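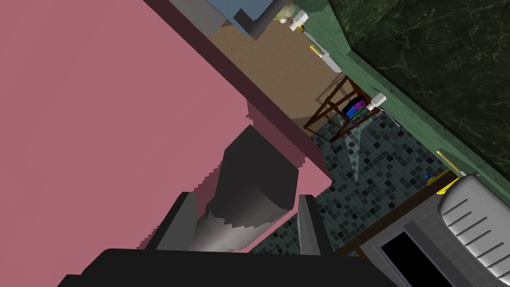 Pink surface with a darker maroon edge. Computer rendering.

The Slow Discharge

A phone that has been switched off is still using its battery. The protection circuit draws a small current, the clock may draw another, and the cell itself loses charge through side reactions that no switch can interrupt. Over a week the loss is hard to measure. Over 18 months in a drawer it decides whether the phone will start again.

Rogelio Malabanan has spent most of his working life on that interval. He runs the intake bench at Stimance, a refurbisher that buys retired handsets from offices and repair counters, and his records now cover 3281 phones that arrived after long storage. Each was logged on arrival with its resting voltage, its storage history where the seller knew it, and the capacity recovered after a controlled charge.

The pattern in the log is plain. Phones put away at partial charge recover most of their capacity. Phones put away empty often recover none, and those put away full come back working but diminished.

The empty case is the simpler one. As a lithium-ion cell falls below its rated minimum voltage, copper from the current collector on the negative side begins to dissolve into the electrolyte. On recharge the copper comes out of solution in the wrong places and can bridge the separator. Protection circuits are built to refuse a charge in this state, and a refused charge is what most owners describe as a dead phone. Malabanan does not override the circuit. A cell that reads below his cutoff goes to the recycling bin.

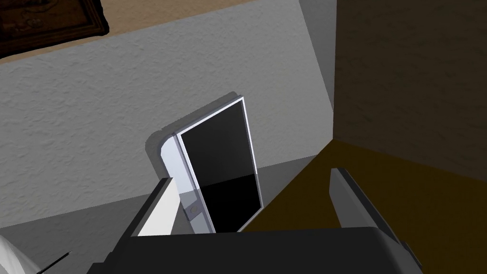 The full case takes longer to explain. A charged cell holds its positive electrode at a high potential, and at high potential the electrolyte oxidizes slowly against it. Gas forms, resistance rises, and lithium is consumed in films that do no useful work. Heat speeds all of it. A full phone left in a hot attic can lose more capacity in one summer than a half-charged phone loses over several years in a cool closet.

Stimance tested the point last December, when it received two lots of similar handsets from the same seller. The Eveo lot had been shelved at half charge in a basement. The Zolta lot had been kept on chargers in a display cabinet with the lights on. After intake, 10 of the Zolta phones were set aside for swollen cells. The Eveo lot had none.

Malabanan is careful about the comparison. The two makers use different suppliers, and the cabinet temperature was never recorded. "I can say the storage was different and the results were different," he says. "I would need matched cells to say more."

His advice to owners is short. Charge to half, power down fully, remove the case, and store the phone somewhere dry and cool. Check it twice a year and top it up to half again. If the back has lifted or the screen no longer sits flat, do not charge it. Arai, the software he uses for intake, sends a reminder for every handset on the shelf that is due for a top-up, but a paper calendar does the same job.

The remaining question is whether makers will ship a storage mode that stops at half charge and disconnects the cell. The parts needed are inexpensive. Malabanan has asked for it twice in writing and is waiting for an answer to the second letter.

18 shares | 2 comments
Last updated: April 7, 2019
Contact the editors | Copyright 2019. All rights reserved. | Back to top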